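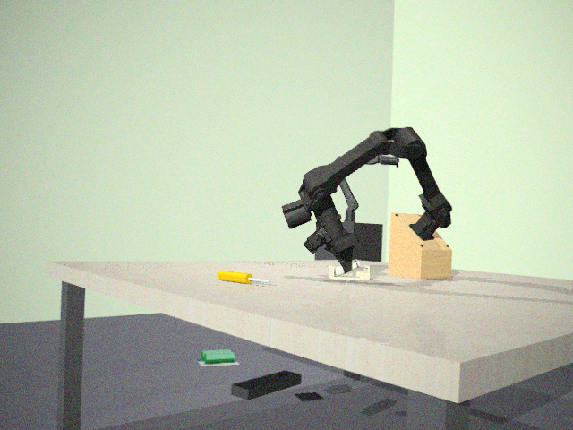

Reviews > Home Office > Desks

The Derer Sit-Stand Desk, Three Months On

07/11/2024 | By Ayana Weldu
3 min read

I bought the Derer because my back had started making the noises my father's used to make. It came in two boxes, one of which the delivery man left with a neighbor I had been avoiding.

Assembly is meant to take one person an hour. It took me and my sister Liya an evening, with 12 bolts in a bag marked 6. The instructions are by someone who has heard desks described over the phone.

Once up, it's a good desk. The motor is quiet enough for calls, and the top doesn't wobble at standing height unless you type angrily, as I do. The memory buttons work. Button 3 is set to a height suited to no member of my household and I can't get it to forget.

My complaints are small. The cable tray holds one power strip and no cables. The finish shows every coffee ring, and Bonditz polish only made them shinier. I looked at the Grirska before buying, but it costs $100 more and comes in a color they call "oat."

Do I stand more? I did in the first week. Now I raise it when someone visits - it makes a nice impression - and then sit down again when they leave. My back still makes the noises.

Four stars.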